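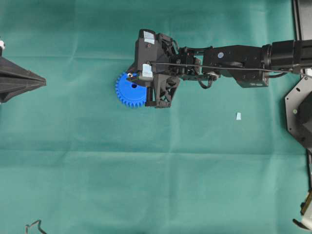

Pourquoi faut-il s'occuper d'un bras robot tous les matins ?
Parce que ses articulations prennent un peu de jeu, que ses câbles bougent et que ses doigts s'usent. Si on ne vérifie rien, il finit par poser les choses à côté de l'endroit prévu.

Bon, maintenant que j'ai répondu à la question que vous m'avez posée le plus souvent, je vous raconte comment ça se passe pour de vrai. Je m'appelle Yanling Duan et je travaille à l'atelier Cultwood. Mon métier, c'est de prendre soin des petits bras robots. Je les règle, je les dépoussière, je resserre leurs vis et, de temps en temps, je leur change un morceau. Un peu comme quelqu'un qui répare les vélos, sauf que mes vélos à moi attrapent des engrenages !

D'abord, il faut savoir comment un bras est fait. Tendez le vôtre devant vous. Vous avez une épaule, un coude, un poignet et une main. Le robot a presque la même chose : des morceaux rigides mis bout à bout, avec des articulations entre eux. Dans les articulations, il y a des moteurs qu'on appelle des servomoteurs (on dit « servos » quand on est pressé, et je suis souvent pressée). Un servo est un moteur qui sait à quel angle il se trouve. Si l'ordinateur lui demande de se mettre à 90 degrés, il tourne, il se mesure, il corrige un peu, et il s'arrête là où on lui a dit.

Au bout du bras, il y a la pince. Sur le nôtre, elle est noire, et le doigt que je préfère est fait comme un treillis : plein de petits triangles avec des trous entre eux. Vous avez déjà regardé un pont en métal ou une grue ? C'est la même idée. Quand un doigt en treillis est fabriqué dans une matière souple, il peut plier un peu et épouser la forme de l'objet. C'est pratique pour une roue dentée, qui n'est ni plate ni lisse !

Alors, mon matin. J'arrive à 8 heures, je pose mon thé loin du robot (très loin, j'ai déjà eu un accident et je n'en parlerai pas) et je coupe le courant. C'est la règle numéro un. On ne met jamais ses doigts dans une machine branchée, même si elle a l'air de dormir. Un bras robot ne sait pas que vous êtes là. Il fait son mouvement, et tant pis si votre main est sur le chemin.

Ensuite je regarde les câbles. Un câble trop tendu tire sur sa prise chaque fois que le poignet se plie, et au bout d'un moment il lâche. Un câble trop long s'accroche partout. Moi, je laisse une petite boucle près du poignet. Pliez votre poignet en portant un pull trop serré, vous comprendrez tout de suite à quoi elle sert.

Après, les vis. Il y en a de toutes petites, et elles se desserrent à force de vibrations. Je prends mon tournevis, je serre doucement, et je m'arrête dès que ça résiste. Shivam Tyagi, mon collègue, serrait beaucoup trop fort quand il a commencé. Il a cassé 5 supports dans son premier mois ! Maintenant il est plus doué que moi, ce qui m'énerve un tout petit peu.

Une fois tout serré, je remets le courant et je recule. Le bras se met dans sa position de départ, on appelle ça le zéro. Imaginez que vous comptiez vos pas pour traverser votre chambre dans le noir. Si vous ne partez pas du bon endroit, vous vous cognez dans l'armoire, même en comptant parfaitement. Pour le robot, c'est pareil. Un zéro de travers au départ, et tous ses gestes de la journée sont de travers aussi.

Pour vérifier, je lui donne une roue dentée en plastique bleu. Il la prend, il la soulève, il la repose. Pourquoi une roue dentée ? Ses dents me servent de repères : si elle tourne un peu entre les doigts, je le vois tout de suite. Une balle, elle, pourrait glisser sans que je remarque quoi que ce soit. Et puis le bleu vif se repère bien sur notre tissu vert, même quand je n'ai pas fini mon thé.

Et si la roue glisse ? Je cherche. Le doigt est peut-être usé, ou sale, ou alors la pince ne serre pas assez. On a tous envie d'augmenter la force, mais je commence toujours par nettoyer avec un chiffon propre. La moitié du temps, ça suffit ! Sinon, je change le doigt : deux vis à enlever, l'ancien qui sort, le nouveau qui entre, et on recommence le test depuis le début.

Je note tout dans un cahier. La date, ce que j'ai changé, et le nombre de prises depuis le dernier changement. Le doigt de mai a tenu 1 160 prises avant que je le remplace. Celui d'avant, seulement 400, mais je l'avais monté un peu de travers, et ça, c'est écrit aussi dans le cahier.

Vous pouvez essayer le test du zéro chez vous. Posez un bouchon sur la table, mettez votre main sur un point de départ bien marqué, fermez les yeux et attrapez le bouchon. Recommencez plusieurs fois. Ensuite, demandez à quelqu'un de déplacer votre point de départ de deux doigts vers la gauche, et refaites exactement le même geste, toujours sans regarder. Vous me direz si vous l'avez eu, ce bouchon !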